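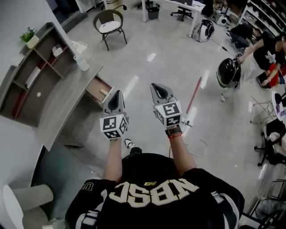 The Cetley button works at Grarnstead opens its doors every March, and I had been meaning to go for years in the way one means to go to the dentist. The car park was full by ten. Who knew there were so many of us?

Rhiannon Pumphrey took our group round. She has worked there since leaving school and speaks of shirt buttons with patience and coat buttons with love. The blanking room has a press that does 592 a minute, and you feel each one in your fillings. Then comes polishing: tumblers full of walnut shell, left to grumble overnight. I asked what happens to the shell afterwards and was told, rather shortly, that it goes round again.

The pattern room was the best of it. There are 1221 designs in the drawers, going back to a mother-of-pearl thing ordered for a regatta that was rained off. Alistair Crichton let us open any drawer we liked, then visibly regretted it.

Tea was £2 with a biscuit. The shop sells mixed bags by weight, and I came home with enough for eleven cardigans. I own one cardigan. It has a zip.

Next year's tour includes the dye shed, closed this time for a new floor.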